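# Comparing two sets of gripper fingers with a broom and dustpan

If you've got a two-armed setup and you're trying to choose between finger styles, I'd like to talk you into sweeping the floor with it. I spent most of April doing this and learned more than I did from a whole winter of picking up blocks.

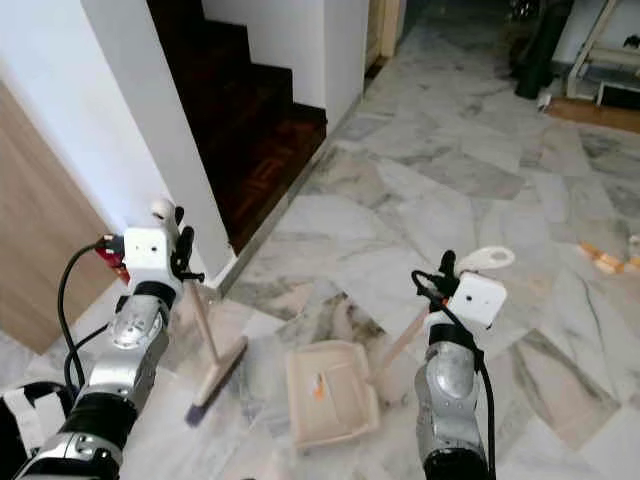 **Category: Grippers > Two-arm tests**

A broom is a wonderful test piece. The handle is long, so every little slip at the fingers turns into a big swing down at the bristles, and the floor pushes back the whole time you're working. The dustpan asks for something different: the arm holding it mostly has to stay put and keep the lip down while the other arm shoves things at it. With one tool in each gripper you get both kinds of holding in the same run, and you can watch them side by side.

I was comparing the Trikari fingers, which are stiff and narrow, with the softer Plorik pair. Your two candidates may be quite different from mine – the steps don't change.

## Before you start

You'll want a broom and dustpan with wooden handles (painted metal is a separate adventure), a hard floor, and some light scraps to sweep. I like small bits of colored wrapper that show up well against pale marble. Clear enough space for both elbows to swing out, and then a bit more. Loop the wrist cables loosely and move each arm by hand through its full sweep, watching that nothing pulls tight at the connector.

Have your stop button where you can reach it without leaning over the arms. Please do this even if you're only planning "one quick try."

## Running the comparison

1. Fit the same style of finger on both arms. Mixing them is tempting, but you'll never untangle the results afterward.
2. Zero both grippers with the fingers empty. My controller reads fully closed as 2 and fully open as 2,000. Yours will have its own numbers, so write them down.
3. Hold the broom upright between the open fingers and close slowly. On my broom the Plorik fingers settled at 202. Save whatever value you get as your starting grip.
4. Tilt the broom to its sweeping angle and let the bristles rest on the floor. If the handle rolls between the fingers, tighten a little and try again.
5. Put the dustpan in the other gripper, taking it near the end of the handle, and lower it until the tray sits flat with its open side toward the broom.
6. Sweep toward the tray in short strokes. Long, heroic strokes look great and mostly send the scraps past the pan.
7. Stop after each batch of strokes and look at both handles. Note any twist, any slide, and which arm it happened on.
8. Swap the fingers, zero again (really, do zero again!), and repeat with the same scraps and the same starting poses.

Roya Ghaffari suggested putting a pencil line on each handle where the top finger touches it, and I wish I'd done it from the first day. Slippage I would have sworn wasn't happening was plain as anything once there was a line to look at.

## What I found with mine

The Trikari fingers held the dustpan beautifully. On the broom they let the handle twist whenever the bristles caught a tile joint, and squeezing harder left dents in the wood. The Plorik pair gave a little with each stroke and came back, so the broom kept its angle, though the pan's lip lifted more often than I liked.

I logged 1,844 strokes between the two styles, and I've kept the soft fingers on for sweeping. For anything that needs to be held still, I go back to the stiff ones.

## If the dustpan keeps lifting

Check the wrist angle before you touch the grip force. A pan handle gripped near its end gives the floor a lot of leverage, and a small downward tilt usually settles it. Moving the fingers closer to the tray helps too – just watch that the wrist clears the broom at the end of the stroke.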